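Lestley v. Town of Gullano

Lestley v. Town of Gullano was a state court case on whether a town could require a permit to collect petition signatures on public sidewalks. The court struck down most of the ordinance as a violation of the First Amendment and the state constitution's guarantee of free speech.

Background

Gullano, a town of 2,208 residents, required anyone gathering signatures to apply to the clerk 11 days ahead and to name each person who would carry a petition. No more than two people could collect signatures on the same block. Violators faced a fine and up to 6 days in jail.
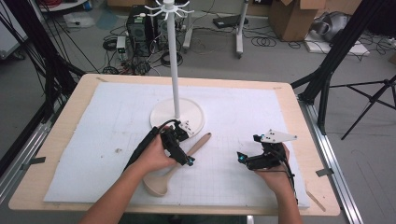
A wooden spoon and two hand-held grippers on a gridded board.

Ann Lestley was cited on a Sunday in August while collecting signatures outside a grocery store on Kavanagh Street. Her petition asked for a town vote on the sale of Nito Park. She had not applied for a permit. The municipal court found her guilty and imposed the fine without jail time.

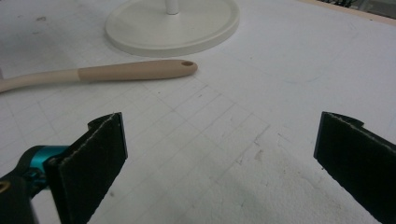
On appeal, her attorney, Junhao Zeng, argued that petitioning is core political speech and that the waiting period made it impossible to respond to events as they happened. He also objected to the naming rule, which he said would discourage people from supporting unpopular causes. The town replied that the ordinance applied to all petitions alike and kept sidewalks clear.

Decision

The court held that the waiting period and the naming rule were not narrowly tailored. Existing laws against blocking a sidewalk already met the town's stated concern. The limit of two people per block was upheld as a restriction on time, place and manner.

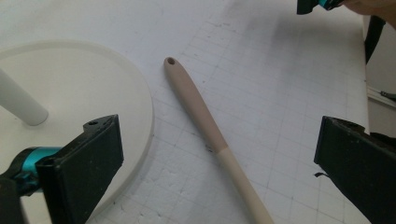 One judge dissented in part and would have struck down the block limit as well. The conviction was vacated and the fine returned. Gullano later repealed the permit section but kept the block limit, with an exception for public parks.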